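30th January – drawer opening, sim runs

Reran Si-woo's handle-prior policy on the two-drawer cabinet with the cream box stacked on top. 60 episodes, 15 of them with the brick wall and plank platform. The summary sheet says 70 percent success and I don't believe it. Success is logged when the drawer joint passes 4 cm, and the joint friction in this asset is close to nothing. A fingertip brushing the bar would do it.

Madalena thinks the prior is really finding the handle. Maybe. The upper drawer has a silver bar, the lower one only a notch, so the test is to ask for the lower one and see if the gripper still goes high.

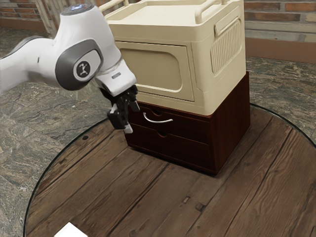

Before that I want friction raised and the contact log switched on. Přemysl has the old values from April – ask him. No numbers go to Udport until both are rerun.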